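May, shot-tracking notes, carrying on from the last page

Got through the Brandholm v Kanduven game at last! 2778 tracked positions, and the fourth quarter is still a mess (players swap labels every time they bunch up under the basket). Tae-yang Kwon reckons it's the smoothing. I reckon it's the overhead angle at Arkedham, but we'll see. 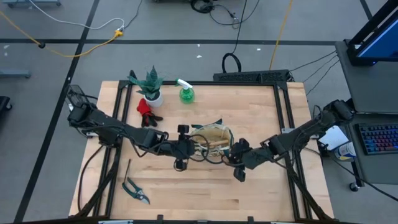 Basket with the green rim, between the grippers.

Reran it with a window of 5 and most of the swaps went away, which cheered me up no end. It did flatten the quick cuts to the corner though, so Kanduven's guards now look like they're out for a stroll. Tried 24 as well. Awful, don't bother.

- Free throws: fine, leave alone
- Rebounds: nearly 85 per cent matched to the scoresheet, the rest want checking by hand 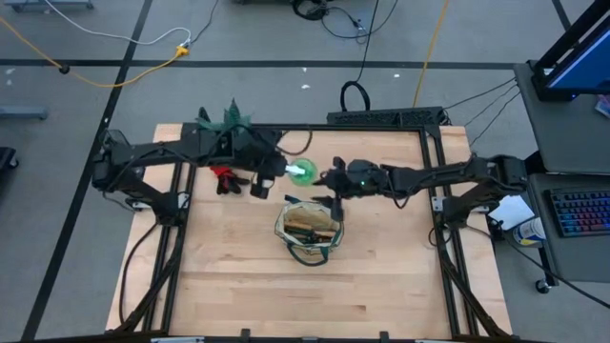

## Still to do

- Ask Tae-yang for the old court corners, mine are off on the baseline
- Redo the Brandholm press, second half only
- Rename the folders before I lose another evening to it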